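Rice sticks to the pot, any way to stop it?

Veerle De Haan
Every batch leaves a crust on the bottom. I rinse once and use the white rice setting. Is it me or the cooker?

Bakos
Rinse until the water runs clear, then leave it on warm for 16 minutes before you lift the lid – the crust loosens by itself. 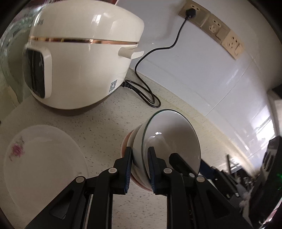 Semell
Mine did this until I stopped using a metal spoon. Scratched pots stick. A new inner pot was cheaper than a new cooker.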